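This repository holds the text files behind the Pevar index, a list of every costumed character who turns up in the comics published by Ollano, with their powers, their other names and the issue they first appear in. It is plain text so that you can search it with whatever you like.

## What's in it

- `characters.csv` - one row per character
- `powers.csv` - one row per power, linked to the character by `char_id`
- `issues.csv` - one row per issue, with writer, artist and cover month
- `notes/` - longer notes on characters who don't fit into a row

The files are UTF-8 with commas between fields. Text that has a comma in it is wrapped in double quotes. Empty means we don't know. A single hyphen means we looked and there is nothing to put there.

## Fields in characters.csv

| Field | Meaning |
|---|---|
| `char_id` | Short code, never reused |
| `name` | Name as first printed |
| `civil_name` | Name out of costume |
| `aliases` | Other names, split by semicolons |
| `first_issue` | Code from `issues.csv` |
| `side` | `hero`, `villain`, `both` or `unclear` |
| `status` | `active`, `dead`, `returned` or `dropped` |

`side` is taken from the character's last appearance, except where they swapped more than once, in which case it is `both`. Grindberg is the usual trouble here. He starts as a villain, sides with the heroes during the harbour story, goes back, and then appears in a dream issue that may or may not count. He is down as `both` and his file in `notes/` gives the order.

`dropped` means the character stopped appearing and no story explains it. Please don't change these to `dead` on a hunch.

## How powers are recorded

A power goes in if it is shown on the page or stated by a narrator. Boasts in speech bubbles don't count. If a character says she can stop time and never does, that belongs in `notes/`.

Each row in `powers.csv` has a `limit` field for whatever switches the power off or weakens it. Some of these are odd. The Lamplighter can't see in the dark while he is holding his breath, and this matters in exactly 2 issues. Enter limits in your own words and keep them short.

Characters who share a body get one row each and a third for the joined form. The `joined_to` field in `powers.csv` ties them together. Powers go on whichever of them is using them at the time, so the joined form often has a long list and the other two have nothing.

## Known problems

- Reprints from issue 60 onwards have recoloured costumes. Costume notes follow the first printing where we have it.
- Ó Briain is spelt with and without the accent in the comics, sometimes in the same story. We always use the accent. Searches without it will miss him.
- There are 2 characters called Nightjar. They are not related. The later one has `_b` on the end of her code.
- Creator credits for the early annuals come from the letters pages and may be wrong.
- The November annual has no page numbers. Where a page is given, count from the inside front cover.

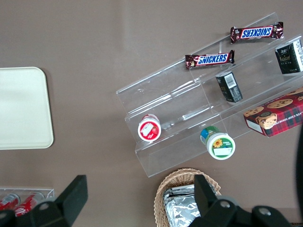
The winter special has the same fault, and on top of that two of its stories were printed in the wrong order. `issues.csv` gives them in story order, with the printed order in the `remarks` field.

## Corrections

Open an issue or send a change to the file itself. Give the issue and page. Scans are not needed and we can't keep them in the repository - the art belongs to the publisher and we only hold facts and our own notes.

Change one character per commit if you can. Don't sort the files, as it makes the differences very hard to read. New rows go at the bottom.

Gianni Cirillo looks after the character and power files. Remo Cocco does `issues.csv` and has most of the paper copies, so page queries are best sent to him.

## Using the files

Our notes and tables are free to copy and reuse. A mention of the Pevar index is welcome. Names and characters remain with their owners.

Last full check against the printed issues: 31st January. The villains with no civil name weren't included in that and still need doing.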